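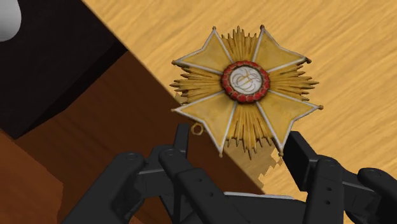

Chapter 3
Writing a Grasp Rule Someone Else Can Follow

My first real job in robotics was rewriting a handling procedure that ran to 256 lines and never once said what counted as holding something. It covered cable routing, it covered the color of the floor tape, it had a whole page on who could sign the logbook. But ask it whether a part pinched at one corner and dangling sideways was a "successful pick" and it had no opinion at all. I've been grumpy about vague grasp rules ever since, and this chapter is my chance to pass the grumpiness on to you. Take a star-shaped medal and a two-fingered gripper in simulation. The arms split into double points, some of the tips end in little balls, and between the arms there are bundles of spiky rays of uneven length. Now write down, in one sentence, where the fingers are allowed to touch. Most people's first try is "grip it by the edge," and then they look at that outline again and start crossing things out. Which edge? A point? The notch between two points? And what about the small ring near the lower-left arm – does the rule let a finger touch that, or is it off limits?

Those are the questions we'll be working on. In Chapters 1 and 2 we dealt with rules about people: who may stand where, who may press what, when the power has to be off. Those rules are mostly written by big groups over many years, and your job is mainly to read them carefully and do what they say. Grasp rules are different. You'll probably end up writing them yourself, on a Thursday afternoon, for your own parts and your own gripper, and then somebody on another shift (or in another country) will have to apply them without you in the room.

I learned most of this from Şükran Toprak, who ran the test group when I was at Tindholm. She had a habit I still copy. She'd hand a draft rule to two people who hadn't seen it, give them the same set of recorded trials, and compare their marks. If they disagreed, she didn't ask which of them was wrong. She went back to the wording. One of my drafts said the part should be held "securely," and the two readers split on so many trials that she just slid the page back across the desk without a word. Ouch! I took the word out and wrote that the part had to stay between the finger pads, clear of the table, until the arm reached the drop point. It was a longer sentence and a much duller one, and the readers agreed on nearly everything.

Simulation is a lovely place to practice this, and I'd like you to do your first exercises there. You can stop at any moment, turn the view, and argue about a single contact for as long as your coffee lasts. You can also run the same trial again with one thing changed. What you can't do is assume the contact behaves the way it will on the bench. Simulators often swap a complicated outline for a simpler shape when they work out collisions, so a finger may stop in what looks like thin air, or sink a little way into a point that looks perfectly solid. A good rule says which shape it's talking about – the one you see or the one the physics uses – and a good test report says it too.

The same goes for numbers. At Travton we had a report that proudly announced 4000 trials, and Hongmei Fan asked what I thought was a rude question at the time: how many different starting poses? The report didn't say. She sent it back, and I've put her question into every template I've written since. A trial count with no word on how the starts were chosen tells your reader very little.

Before you go on, get hold of a copy of your own lab's handling rules, or borrow the Billex set in the back of the book if your lab doesn't have any yet. Read them once with a pencil and circle every word that two sensible people could mark differently. "Firm," "centered," "gently," "near" – you'll find plenty. Keep that page. We'll be rewriting it line by line in Section 3.4.

3.1 What counts as contact

Let's start with the finger pads. When a rule says "the gripper touches the part," it could mean the pads, the links behind them, or the body of the gripper down at the base. For scoring purposes I treat these as separate events, and I give each one its own line on the sheet.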